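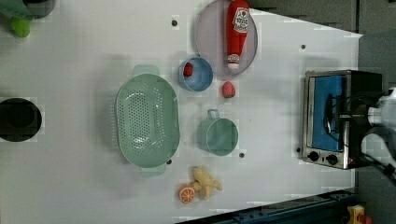
Capítulo 3
El muestreo, o el arte de preguntar a unos pocos

La cocinera que prueba una cucharada de sopa no se come la olla entera para saber si le falta sal. Eso sí, antes remueve. Buena parte de este capítulo trata de lo que significa remover cuando la olla es una ciudad, un almacén o el censo de un municipio, y de lo mucho que se ha publicado sin haber removido nada.

Empecemos por un caso modesto. El ayuntamiento de Tosar quiso saber en julio si sus 3.000 hogares estaban contentos con el nuevo horario de la biblioteca. El cuestionario se dejó en el mostrador de la propia biblioteca, donde lo rellenaron 226 personas, y 149 se declararon satisfechas. El informe concluyó que dos de cada tres vecinos aprobaban el cambio. Quienes ya no podían ir con el horario nuevo no protestaron, lo cual se interpretó como un buen síntoma.

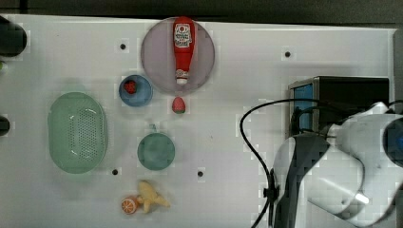
El cálculo era correcto: 149 entre 226 da 0,66, y ninguna calculadora habría puesto reparos. Lo que falla es anterior a la división. La población que interesaba eran los hogares de Tosar; la población que respondió eran los usuarios que seguían entrando por la puerta. A esa distancia la llamaremos error de cobertura, y conviene saber desde ahora que no se reduce repartiendo más cuestionarios en el mismo mostrador. Con el doble de respuestas, el ayuntamiento se habría equivocado con mayor precisión.

En la sección 3.1 definiremos población, marco y muestra. La 3.2 presenta el muestreo aleatorio simple, que de simple tiene el nombre, y la 3.3 el estratificado. Volveremos a Tosar en los ejercicios finales, esta vez con el padrón en la mano. El lector solo necesita recordar la media y la varianza del capítulo anterior; si las ha olvidado, puede repasarlas ahora, antes de que aparezcan con subíndices.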